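The Inventory of Flat 16

The instruction from Lamrani was two pages long and dealt mostly with categories. Category A was furniture and anything fixed to a wall. Category B was textiles. Category C was articles of personal use. Category D was everything that could not be entered under A, B or C, and the instruction advised that D should be kept short.

Iman Saber read it on the tram out to Zirkside and again on the stairs. She had done 100 of these inventories for Lamrani in a little under three years. The procedure was the same each time. Enter the premises, record the time, work clockwise from the door, write a line for each article, photograph nothing below a replacement value of 1000, close the form, return the key. A standard two-room flat took a day. The fee was fixed, so a standard two-room flat that took a day and a half was a loss.

The time of entry was 9:40. The date at the head of the form was Monday, February 14, 2022.

The tenant of record was a Mrs. Pirnden, deceased in November. The contact for the estate was a nephew, Rory Crichton, who was already inside with his coat on.

"I was told you'd need someone to sign," he said.

"At the end. You can go out and come back."

"I'll stay, if it's all the same."

It was all the same. She put the form on the clipboard and began with the coat hooks, three, brass, Category A.

The hall took eleven minutes. The front room took longer, because of the small table.

It was against the white wall at the point where the wall curved, which was a feature of the Zirkside buildings and the reason no standard bookcase had ever fitted in one. The cloth on it was a red-and-white check. She wrote: table, small, one. She wrote: tablecloth, check, one. After that she stopped writing for a moment and looked at what was on the cloth, since it did not sort itself in the usual way. In most flats the objects on a table belong to one activity. They are the objects of eating, or of mending, or of paying bills, and the category follows from the activity.

"What did she do here?" Iman asked.

"At the table?"

"Yes."

"Sat at it," said Crichton. He considered this. "She got ready at it. Before she went out."

"Ready for what?"

"Kirka, on the Thursdays. There was a dance there, upstairs from the pool hall. I drove her a few times."

Iman wrote "dressing table (use)" in the margin in pencil, which the instruction permitted, and went back to the top of the list.
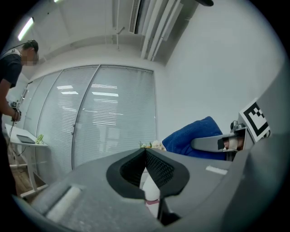
Textiles were simple in principle. The instruction defined a textile as any article made chiefly of cloth and capable of being folded. The difficulty was always with the ones found unfolded, or folded by someone with a method of their own, where the size could not be read off without undoing the fold. Lamrani's position was that a fold could be undone if it was then restored. Iman's position, which she had never put in writing, was that it could not be restored. A person folds a thing by the habit of their own hands, the left side over first or the right, the hem in or out. A second person can produce a fold of the same dimensions and it will be a different fold.

She therefore estimated. Blue cloth, thick, soft. Size not taken.

"That was for her shoulders," said Crichton. "When she did her face. So the powder didn't get on her dress."

"It's a towel?"

"I don't know what it is. She called it the bib."

There was no entry for a bib in the adult section of the schedule. She wrote "cloth, blue, toilet use" and gave it the number 1011, that being the first free number in the B series once the curtains and the bed linen had been reserved their blocks. The numbers were issued by room and not by order of discovery. It was a sensible system and it meant that the first cloth she had looked at in the flat appeared in the record as though there had been many others before it.

Crichton had sat down in the only armchair. He had the look of a man waiting for a vehicle to be repaired.

"Do they keep any of it?" he asked.

"Who?"

"Lamrani."

"They sell what has a value. The rest goes to a clearance firm. You have fourteen days to take out what you want before either of those. It's on the second sheet."

"And how do they know what has a value?"

She held up the clipboard.

"So it's you," he said.

"It's the schedule. I look it up."

She worked along the wall. Outlet, double check for fixed appliances, none recorded as property of the landlord. Floor, wood grain, brown, condition fair. The Zirkside floors had all been laid in one year by one contractor and were now failing in the same places: a hand's width in from the radiator, and under the front window where the rain came in. She tested the boards by the radiator with her heel. They gave slightly. She made a note for the building office, although the building office had received that note from her before, for other flats, and had not to her knowledge acted on it.

At 11:15 Crichton went down for coffee and came back with two cups. She entered nothing while she drank hers. It was a rule she kept, having once spilled tea across a whole B series and been obliged to reconstruct it from memory.

"She was good at it," he said. "The dancing. She'd have you believe she wasn't."

"Did you dance?"

"I waited in the car."

He turned the cup around in his hands.

"I went up once, near the end of an evening, to tell her the road was icing. She was with a tall fellow in a gray jacket. She saw me and she didn't stop. She just sort of lifted one finger off his shoulder, to say, wait. So I waited by the door. It was two more songs."

Iman thought this was probably all he was going to say about it, and she was right. She put the lid back on her cup and returned to the table.

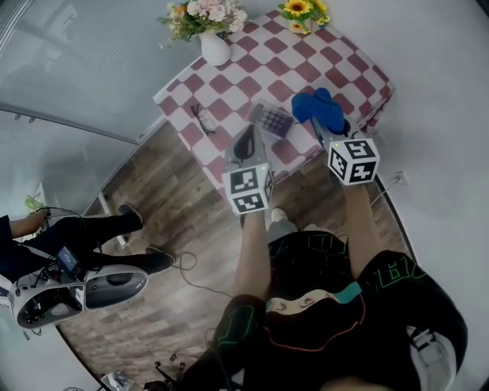
Reading time: 8 minutes

The remaining articles were the palette, the eyeglasses and the flowers.

The palette was a translucent plastic tray with round compartments in a grid, dark purple. The schedule placed cosmetics under C, subsection 4, "consumables, opened," with a fixed value of zero. It was the shortest subsection in the document. She wrote it down and drew the zero.

The eyeglasses were under C as well, subsection 2, "corrective and medical." Thin dark frames, folded. These also had a value of zero, on the grounds that a prescription is of use to one person. There was a note in the instruction about this. Eyeglasses, it said, should be offered to the next of kin and, if declined, placed in the collection box at the Lamrani front desk. Iman had carried over 100 pairs to that box. More than one household had owned several, and people did not throw out the old ones when the new ones came. They put them in a drawer in case the new ones broke.

"She couldn't see a thing without those," said Crichton. "She took them off to do her eyes, obviously, so then she couldn't see what she was doing. She had to put them on to check and take them off to fix it. On and off. It took her the best part of an hour."

"Do you want them?"

"What would I do with them?"

"I have to ask. There's a box to tick."

He got up and came over to the table but did not pick them up. He looked at them from the height he was at.

"Tick whichever one means not yet," he said.

There was no such box. There was Accepted and there was Declined. She left both blank, which would cause the form to be returned to her by the office in Kirka with a yellow slip, and the yellow slip would have to be answered within ten working days. With the post as it was, that came to about three weeks. She explained this to him in the same words.

"Three weeks is fine," he said.

The flowers were at the far end. White ceramic vase, one, with bouquet, artificial, pale pink, white and orange. Pot, small, one, with sunflowers. The vase was Category A under "ornaments, standing." The flowers in it were a problem she had met before. Real flowers were not entered at all, since they would not survive the fourteen days. Artificial flowers would survive the fourteen days and anything else that was done to them, and yet the schedule did not name them. One inspector she knew of put them under textiles, because the petals were usually cloth. Another entered vase and flowers as a single article, on the argument that no one would separate them.

Iman used D.

"The sunflowers were mine," said Crichton. "I mean I gave them to her. I was sixteen. I thought they were hideous even then, but they were what the shop had."

"If they were a gift, they're hers."

"I know that."

"If they were a loan, you could take them today. Loans aren't part of the estate. It's on the first sheet, under exclusions."

She said this while writing, and did not raise her head from the form. The radiator ticked. Two floors down someone was moving a bicycle through a doorway it did not fit.

"Then it was a loan," said Crichton.

"I'll need the date it was made."

"I told you. I was sixteen."

"I'll put 'long-standing.'"

She struck out the line for the pot with a ruler, initialed the margin and turned the clipboard around for him to initial beside her. His initials were very small. The pot remained on the table, as he had nothing to carry it in, and she went to see whether there was a bag under the kitchen sink, which had to be inventoried in any case.

Under the sink she found bags. She took the strongest of them and did not enter it.

The kitchen took until one. The bedroom, which had the curtains and the bed linen and used up most of its reserved block, took until ten past four. She recorded the time, closed the form and had him sign both sheets. He held the bag against his chest with one arm while he wrote.

"The table can stay how it is?" he asked. "For now."

"Nothing is moved before the fourteen days. It's in the instruction."

She locked the door, tried the handle twice, and put the key in the envelope marked 16.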